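3.2 How the shirts get folded

I started this part of the study because my own drawers in Onville were a mess, and I kept wondering why store shirts come out so even. Petronella Nkosi and I wrote down the folding habits of 300 households, and the T-shirt was the thing people grumbled about most (fitted sheets came close!).
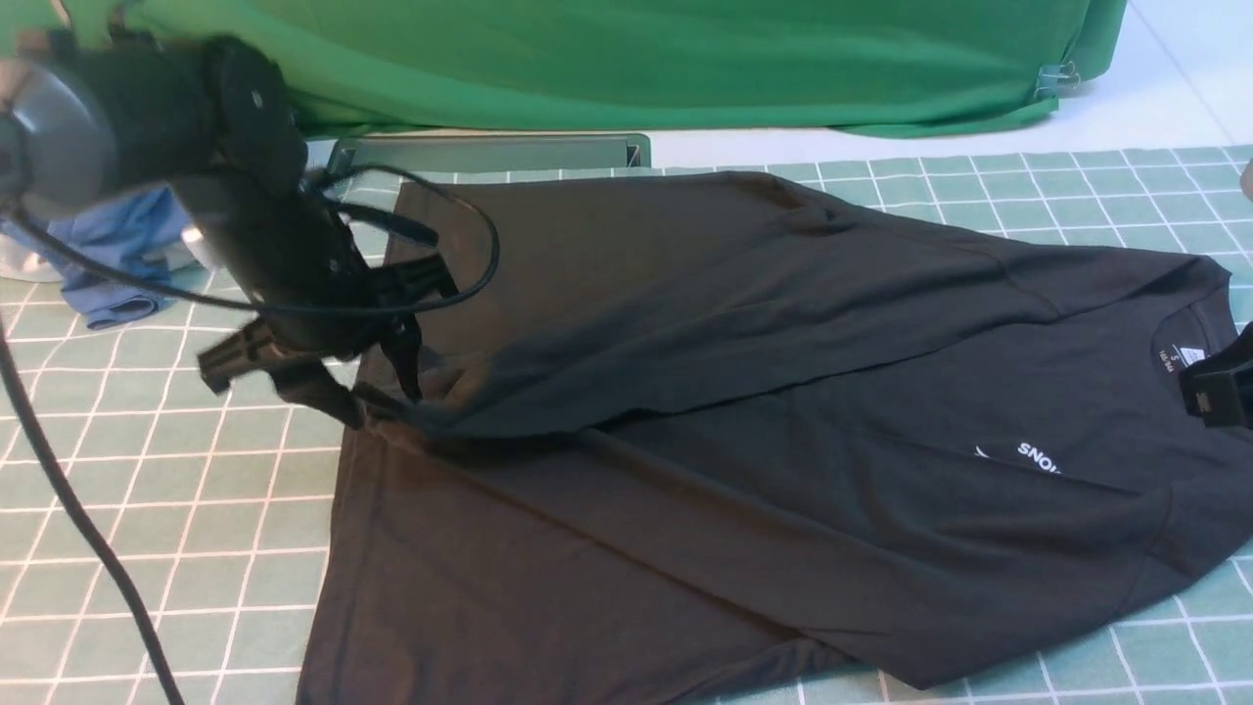

Most people learn one fold as kids and never change it. Ours is what folks in Ploltley call the flat fold, where you lay the shirt out and bring one part back over the body to make a double layer. I like a grid under it, like the thin white lines on the green here, so you've got something to check your long edge against before you go on.

A black cotton tee is a pain, I'll admit. You lose the creases in the dark, so I look for anything pale to steer by. 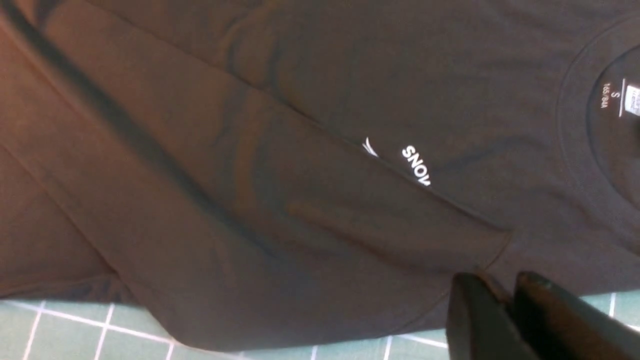 Borislav Stojanović
Textile care researcher, Nendik

The chest print is handy for that. With "SNOW" peeking out sideways from under the fold, you can tell how far the layer has traveled across the front, and the collar gives you a second landmark. Petronella prefers side seams, and we argued over it most of July.

Then there's thickness. Every extra fold makes a fatter bundle, and fat bundles slump in a drawer.
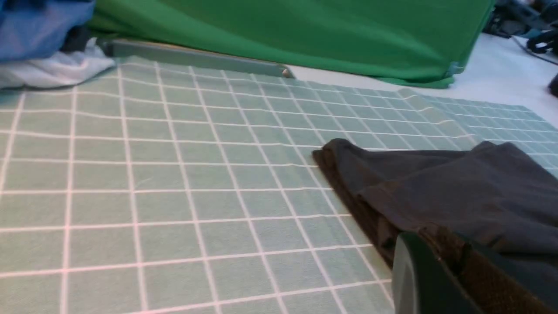
Figure 3. Dark fabric folded over on itself in a layered mound, on the gridded cloth.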